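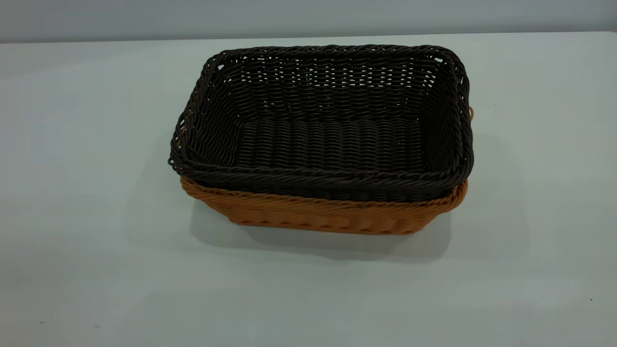
Dark woven basket nested in the tan-orange one

Home Explore Lists Saved Log in

Kirsten Sandhu
May, 9:40 p.m.

OK so I've been meaning to do a thread on writing letters. Paper ones, with stamps! I got back into it a while ago and it has taken over my evenings in the best way. Long thread, get a drink.

We use cookies to remember your settings. Accept / Manage

It started with my old roommate Meenakshi Maurya, who moved to Rikel for work and has terrible phone reception out there. Calls dropped every couple of minutes. She sent me a postcard that said "this is faster than the phone" and I laughed and wrote back.

Then she wrote back. Then I wrote back. You see where this is going.

At first I had no idea what to say. I kept trying to write a summary of my life, like an annual report. Job fine, apartment fine, knee better. Those first letters are so boring. She has kept them and will not let me burn them.

What fixed it was something she wrote on the flap of an envelope: "just tell me about Monday." So I told her about Monday. The bus driver had the opera on, and I dropped a full carton of eggs in front of my boss's boss. Two pages, easy.

I still start that way when I'm stuck. Pick a day, start at breakfast, go until something gets interesting. Something always does if you let yourself ramble a bit (and rambling is allowed, that's half the fun!).

On paper. You do not need nice paper. I wrote on yellow legal pads for months. But if you want to know what I like now, it's Zenidlow, the cream one, unlined. It takes ink beautifully and doesn't show much on the back, so you can use both sides.

If your lines drift uphill like mine do, put a sheet with heavy black lines underneath and write over it. You can rule one yourself with a marker. Mine has a coffee ring on it and I would be upset to lose it.

Pens! I was a ballpoint person my entire life. Then my coworker Surachet Sombatkul lent me a fountain pen for a meeting and I wrote the most detailed meeting notes of my career.

He uses a Kudo, the medium nib, and now so do I. It has a good weight and it starts right away even if it's been lying around for a week. I press too hard (ballpoint habits) and it has survived me.

Left-handed friends, please ask other left-handed people before you ask me. Surachet is a lefty and says fine nib, fast-drying ink, and turn the page more than feels normal. That's everything I know.

Ink is where it gets dangerous for the wallet. I'm trying to be sensible. I have a blue-black for normal letters and one bottle of Flastska in a green called Pond, and I love it so much I want to write to strangers.

Pond goes on looking almost gray and then dries into this deep mossy green. I've tried to take a picture of it and it never comes out right. You'll have to trust me or write to me.

If you're mailing anything in winter or to somewhere wet, address the envelope in something waterproof. I learned this when a letter to my aunt came back with the address turned into a watercolor. Lovely colors. Completely unreadable.

OK, what goes IN a letter besides the letter. My favorite part! Flat things are best. Tea bags, a recipe card, a pressed leaf, a funny headline from the local paper, a seed packet if it's staying in the country.

Meenakshi once mailed me the instructions for her new toaster with her comments in the margins. I have never laughed so hard at a diagram.

Please don't send glitter. I have done it. I apologized.

Postage: a thick letter may need more than one stamp, and anything lumpy can cost extra too. I take the weird ones to the counter and ask. The people there have seen everything and they'll often show you the pretty stamps if you ask nicely.

About replying, which I think scares people off. They picture a pile of guilt. So here's how I do it.

When a letter comes in I read it once standing up in the kitchen, coat on, usually making noises. Then I leave it alone for a few days. Then I read it again with a pencil and put a small dot next to anything I want to answer.

By the time I sit down to write, the dots are my outline. I don't answer all of them. Some dots turn out to be things I only wanted to smile at again.

And I've stopped opening with "sorry this is so late." Every letter I owned up to last spring began with that sentence, so I banned it. You get straight to the news now. If it's been months, you get more news!

Lewis Innes (hi Lewis) replies to me up to 14 weeks later and his letters are the best ones I get. He writes them over a whole season, in different pens, with the weather at the top of each section. It's like getting a tiny magazine.

He also argues with himself in them. On page one he's selling the boat. By the middle he's repainting it. The last page asks if I know anyone who wants to go halves on a trailer.

Finding people to write to: start with somebody you already like who moved away. Or a relative over seventy. My great-aunt Renu Vishwakarma hadn't had a personal letter in years and her reply was six pages, front and back, with gossip going back to before I was born.

I now know who broke the window at my grandparents' wedding. I have been sworn to secrecy. It was NOT who the family has been saying.

Renu's handwriting took me a while. She makes her r's like little v's and leaves out most of the vowels when she's excited. Reading slowly is part of it though. I hear her voice much more than I do in a text.

She taught me something else, too. She copies out a good line from whatever she's reading and puts it at the top, no comment, no explanation. Sometimes it has nothing to do with the letter. I've found so many books this way.

A few people asked if I type mine. Sometimes! A typed letter is still a letter. If your hands hurt or your handwriting is a crime, type it, print it, sign it, and draw something silly at the bottom. I'd be thrilled to get that.

Kids are fantastic at this, by the way. My niece sends me lists. "Animals I have seen." "Soups, worst to best." I answer every list with a list. She has very strong views on lentil.

And keep what you get. I write the date it arrived on the back of the envelope, in pencil, and I keep the letter in its envelope. That's my whole system. I tried sorting by person and then by year and gave up on both.

I went through everything last weekend and there are 237 of them. I sat on the floor and read for most of the afternoon – dinner was toast. I'd forgotten so much! There's an entire feud over a hedge in there that I had lost completely.

The small stuff holds up best. Nobody's big announcements made me tear up, I'd already heard those over the phone. It was Meenakshi describing the sound her new stairs make. She doesn't live there anymore.

Some beginner notes, since my inbox will ask. Don't buy a big set of anything first. Use the pen you have, write one page, and mail it the same day before you can reread it and lose your nerve.

Put your return address on it. I know! But I've had two letters from people who forgot, and one of them I still haven't figured out. If you went to a lighthouse in the fog and your first initial is J or possibly T, please get in touch.

Ask a question near the end. Just one or two that are fun to answer. "What are you eating for lunch these days" gets me better replies than "how have you been." Lewis answered the lunch question with a hand-drawn chart.

Postcards absolutely count. They're great for the weeks when you have nothing left in you. I keep a few stamped in my bag and write them on the train. The wobble gives them character.

If you like company, try a letter evening. Surachet and I do one at my place every so often with whoever is free. We put on a record, share the ink, and it's quiet for an hour, and then someone reads a line out loud and it's loud for the rest of the night.

The last one ended with all of us trying to write a limerick for Renu. She corrected the meter on every single one and mailed them back.

Questions I've had already: yes, you can mail a letter to someone in your own town. I write to my downstairs neighbor. It goes all the way to the sorting center and back to the box next to mine and we both think it's hilarious.

Yes, things get lost now and then. I've had one turn up so late that the news in it had reversed itself. Still glad I got it.

No, I don't make copies before I send them. I did for a bit and it made me stiff, like I was writing for the record. Better to let them go.

Sealing wax: pretty, but it can crack in the machines. I put mine on the inside, on the folded letter, where it's safe and nobody's thumb is near it. Purple, obviously.

If you write to somebody this week, tell me who and what you put in the envelope! I want to hear about every tea bag. Replies are open and I'm up for a while yet.

Also, Meenakshi has read this and would like it known that the toaster is doing well.

Get new posts from Kirsten Sandhu by email. Enter your address to subscribe.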